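Course 3214, Household Operations
Unit 10: Clearing a Bed Surface into a Bin
Handout, Monday section

10.1 Scope

Unit 9 covered shelves and drawers, where objects already have a boundary. A bed has none. Items left on bedding shift when the cover is pulled, roll into folds, and end up on the floor. This unit treats the bed as a temporary work surface and the bin as the destination. Laundry is excluded (see Unit 6).

10.2 Terms

Load: everything on the bed that is not bedding.
Cluster: a group of load items that touch or overlap.
Stage: a flat area of the bed kept free for sorting.
Base layer: the items in contact with the floor of the bin.
Rim line: the level of the upper edge of the bin. No item in a closed or stacked bin may rise above it.

10.3 Surface properties

A comforter is compressible. A box placed on it tilts toward the nearest heavier item, and a cylinder will settle in the lowest fold. Printed covers add a second problem: small items are hard to pick out against a busy pattern. Run a flat hand over the cover after the last visible item has been removed. Do not shake the cover first.

Open trays and shallow boxes should be emptied or leveled before they are moved. On a soft surface they rarely sit flat.

10.4 Mixed loads

Most loads in this course are mixed: paper goods, packaged goods, toys, printed cards. Sort by shape first and by use second. Shape decides where an item can go in the bin; use decides only which bin.
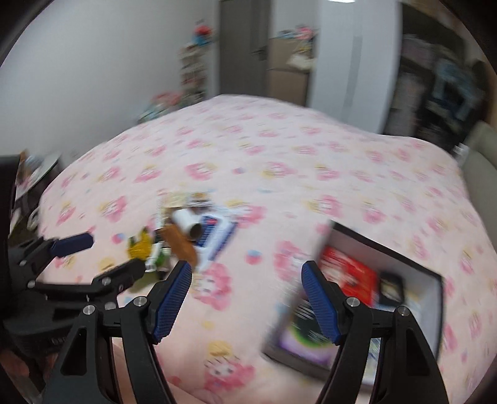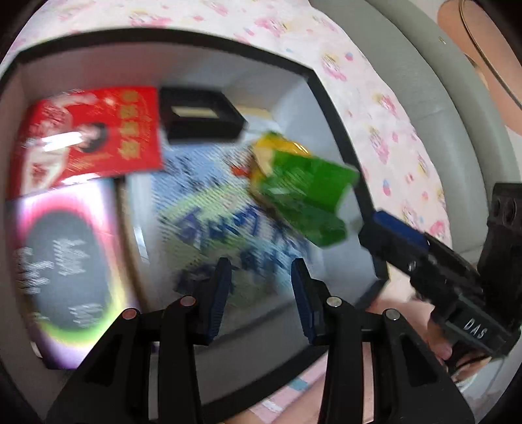
Flat-sided items form the base layer. Place the largest box against a wall of the bin, then fill toward the opposite wall. Glossy packaging slides on smooth plastic, so the second box should be set firmly against the first. Rolls go in on end if the bin is deep enough and on their side if it is not. Cards and other thin stock go in upright along a wall, where they stay straight and can be found again.

Small toys go in last, or in a pouch. Dropped in early, they work down to the floor of the bin and the base layer has to come out to reach them.

10.5 Procedure

1. Pull the cover smooth from the foot end. Leave the load in place.
2. Put the bin beside the bed, long side parallel to the mattress.
3. Break up each cluster from the top.
4. Move flat-sided items to the stage and order them by size.
5. Load the base layer.
6. Load rolls, then cards, then soft items.
7. Check the rim line.
8. Hand check of the cover, as in 10.3.

The practice room has 12 bins from Plenisora and a smaller set from Jolau. The Jolau bins taper more, so the base layer holds less than the rim suggests. Record which type was used.

10.6 Exercise

Work in pairs, one loading and one recording. Use the Trodix sheet, columns A to D only. Repeat with the base layer loaded last and compare the number of items above the rim line. Load lists are in the Okoth binder, page 63.

Reading for next session: Unit 11, labels and lids.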